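Why Does Wood Move?

A door that opens easily in winter may stick in its frame in summer. The door has not been changed or repaired. It has become slightly wider. Wood takes in water from the air and gives it back again, and each time its size changes. Woodworkers call this wood movement.

What wood is made of

Wood is built from cells. Most of the cells in a tree trunk are long, thin tubes that run up and down the trunk. In a living tree they carry water from the roots or hold the trunk up. The walls of the tubes are made mainly of a material called cellulose, which is also what cotton and paper are made of. A second material, called lignin, stiffens the walls and holds the tubes together.

The direction in which the tubes run is called the grain. On a board, the grain usually follows the length. You can often see it as lines or streaks on the surface.

Where the water goes

A freshly cut log holds water in two places. Some of it sits in the hollow middle of each tube. This is called free water, and it leaves first. The log becomes lighter but stays almost the same size.

The rest is held inside the cell walls. This is called bound water. When bound water leaves, the walls become thinner and the wood shrinks. When the air is damp, the walls take water in again, become thicker, and the wood swells.

Wood never finishes doing this. A table that is very old still swells and shrinks with the seasons. Paint and varnish slow the water down, but they do not stop it.

Across, but hardly along

The cell walls get thicker and thinner, but they hardly change in length. For this reason a board changes a good deal in width and very little from end to end.

Suppose a shelf is 1000 millimeters long and is made from dried wood. Over a year, its length may change by less than one millimeter. A tabletop of the same wood, measured 1000 millimeters across the grain, can change by many millimeters. The exact amount depends on the kind of tree, how the board was cut, and how much the dampness of the air changes.

The way the board was cut matters because of growth rings. A tree adds one ring of new wood in each growing season in places with a cold winter. Wood shrinks more in the direction that follows the rings than in the direction that crosses them. A board cut so that the rings curve across its end will often bend as it dries. This bending is called cupping.

Gluing strips together

One wide board from one part of a tree may cup badly. A common answer is to saw the wood into narrow strips and glue them side by side, with the grain of every strip running the same way. Each strip can still bend, but a narrow strip bends only a little, and the strips do not all pull in the same direction.
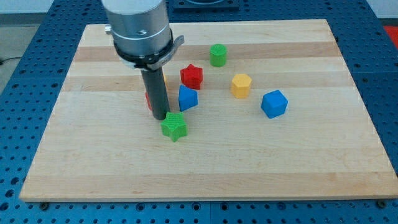
A reader named Filip asks whether the glue could be left out and the strips simply nailed to a board underneath. They could, but the result depends on which way the grain of the lower board runs. If it runs the same way as the strips, both layers move together. If it crosses them, the strips try to get wider while the board below holds them at one size. Something then has to give way. The nails bend, or the wood splits.

Plywood crosses the grain on purpose. It is made of thin sheets, and each sheet is turned sideways to the one below. The sheets are so thin that none of them can push very hard, and the glue between them holds everything nearly still.

Drying wood before it is used

Sawmills dry boards before selling them. At the Clandusel mill in Prullunbridge, fresh boards are stacked outdoors with small sticks between the layers to let air pass. Thick oak boards stay there for 40 weeks or more. Then they go into a kiln, which is a heated room with fans.

Measure it yourself

You need a thin, flat piece of unpainted wood, a ruler marked in millimeters, a pencil, and a notebook.

1. Find the direction of the grain.
2. Draw one line along the grain and one line across it, from edge to edge.
3. Measure both lines and write down the results.
4. Leave the wood in a damp room, such as a bathroom, for 6 days.
5. Measure both lines again.

A wide piece works better than a narrow one. On a small piece the change may be too small for a ruler to show.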